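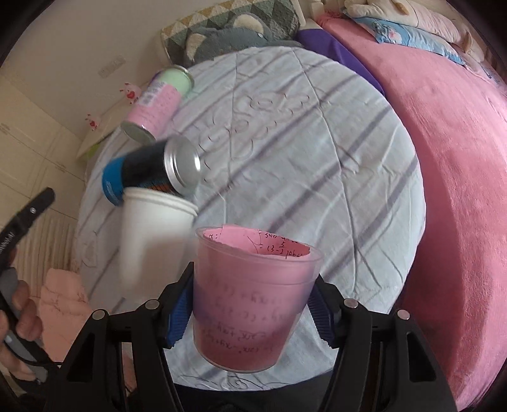 A pink-lined cup between the gripper's jaws, with a can on its side and a paper cup for neighbours.

Stop tidying the table before you teach the robot

I have a bee in my bonnet about clean tables, and since Donal Keogh has given me this column while he's off on leave, you're all going to hear about it.

If you've read any of the recent write-ups on teaching robots with hand-held grippers, you know the drill. A person picks up the gripper, does the chore, and the recordings go into training. No robot in the room at all. I love this method! It's cheap, it's quick, and you can do it in a bedroom with a plush toy looking on, where you could never wheel in an arm bolted to a bench.

So why do so many of us carry this wonderfully portable thing into somebody's home and then clear the place until it looks like the lab we just left?

I did it myself for most of a year. At Mastdale we'd turn up, shove everything off the table, put down one cup, one target, and away we went. Lovely smooth demos. Then in March Ginette Le Goff, who was running our collection at the time, split the work in two. One set, which we called Lim, had 2,046 demonstrations on cleared tables. The other, Brallitz, had 2,792 on tables left pretty much as we found them, cans on their sides, creased cloth and all. Same grippers, same short list of pick-and-place jobs, same training recipe.

On a cleared table the two policies were a wash. I couldn't have told you which was which. On a lived-on table the Lim policy fell to bits. It would go for the cup and drift toward whatever shiny thing was beside it, or it would close early, or hang there dithering over a fold in the tablecloth. We tried it in 8 homes it had never seen and Brallitz came out ahead in every one of them.

Now, Arben Kos will tell you (he has told me, at length, over some very bad coffee) that the numbers aren't matched. Brallitz had more demonstrations, so of course it did better. Fair enough. We cut it down to the same 2,046 and ran the whole business again, and the gap shrank a bit but it was still there in all but one home. Arben reckons that one home matters more than I do. It had the plainest table of the lot, so I'd say it's on my side, but you can make up your own minds.

His better argument is about the people. Messy tables make for messier demonstrations. You bump things. You come in at a funny angle because there's a paper cup hard up against the one you want, and you've got a pad on one side of it before the other side is lined up. Finbarr Carroll went through a pile of ours and wanted to bin anything with a hesitation in it. I talked him out of it, mostly. A clumsy approach past an obstacle has information in it that a clean one never will, and I'd sooner have the wobble than not.

Where I've got no good answer is labelling. Clutter makes the recordings a pain to sort, and our group at Birham had three people arguing over whether a nudged can counted as a failure. We never settled it. Fergal Tierney wrote a rule, and then broke it the same afternoon.

Still, if you're planning a collection this winter, try a few tables as they come. Leave the cans where they are, leave the cloth crooked. Run the comparison on your own gear and send me what you get, even if it sinks me. Arben would be thrilled.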